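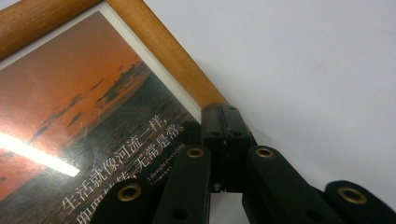 A sunset over water, behind glass in a honey-colored wood frame.

I have a confession to make: I listen to earnings calls for fun. My husband thinks it's a cry for help. But four times a year I put the kettle on, dial in at an hour when sensible people are having lunch, and spend the better part of an afternoon hearing grown adults say "headwinds" in a soothing voice.

So naturally I was on the line when Haddadin, the company that makes the small round speaker in your kitchen (and your sister's kitchen, and probably your dentist's waiting room), told investors it would stop reporting how many it sells. Starting next quarter you get revenue, you get margin, and you get a new thing called "active households." The unit number is gone.

I gasped! Out loud, alone, with a sandwich in my hand.

If you own a few shares, or you just like knowing whether the gadget you bought is going to be around in three years, you should care about this a little. Unit sales are the one figure a normal person can picture. A speaker leaves a warehouse in a box. Revenue can go up if the price goes up, and Haddadin has raised the price twice, the second time in March. Active households can mean pretty much anything you want it to. I went looking for the definition and found it in the back of the shareholder letter, in a footnote: any home where a device has connected once in the quarter. Once! My old speaker lives in a drawer and I plugged it in over the winter to see if it still had my pancake playlist. Congratulations to me, I'm an active household.

I called Miyuki Noguchi, who covered consumer hardware at the research shop Veddale for years before going out on her own. I wanted her to be outraged with me, and she was maddeningly calm.

"Everybody does this eventually," she told me. "You publish the number while it makes you look good. Then one year it stops helping, and you find a better one."

She doesn't think it means the business is in trouble. Her guess is that sales have gone flat, which you'd expect from a product that doesn't wear out, and that the company would like us all looking at the subscription. That's $5 a month for the nicer voice and the family calendar, and it makes far more money than the plastic does. She also pointed out that Kovalov, the closest rival, dropped its unit figures two years ago, and its stock had a lovely time afterward. I'd forgotten that completely. I had even written a cranky column about it.

What bothers me is how the change landed. It got one sentence, after the part about foreign exchange and before the part about a new office. The first two analysts to ask questions didn't mention it. The third did, bless him, and the finance chief thanked him for the question and then talked about "the richness of the relationship" for long enough that I finished the sandwich.

There are still ways to keep tabs, if you're as stubborn as I am. Disesik, which makes the chips that go inside, reports its own results a couple of weeks later and breaks out its audio business. It's a rough guide, with other customers mixed in, but the direction tends to match. Inventory is another good one. If the pile of unsold goods on the balance sheet grows 33 percent while sales crawl, which it did for Kovalov one memorable fall, you don't need anyone to hand you a unit count. And read the footnotes, dull as they are, with something cold to drink.

Miyuki's own trick is hiring. She keeps a spreadsheet of job openings at all the companies she follows, and she noticed that Haddadin's hardware listings have thinned out while the subscription team keeps posting. She reads that as a plan, and I suppose I do too.

I still own my shares, for the record, all 200 of them, bought when I was younger and thought everything with a microphone in it was the future. I'm not selling. But I'll be dialing in next quarter with my footnotes printed out, and if anyone says "richness" again I'm going to need a bigger sandwich.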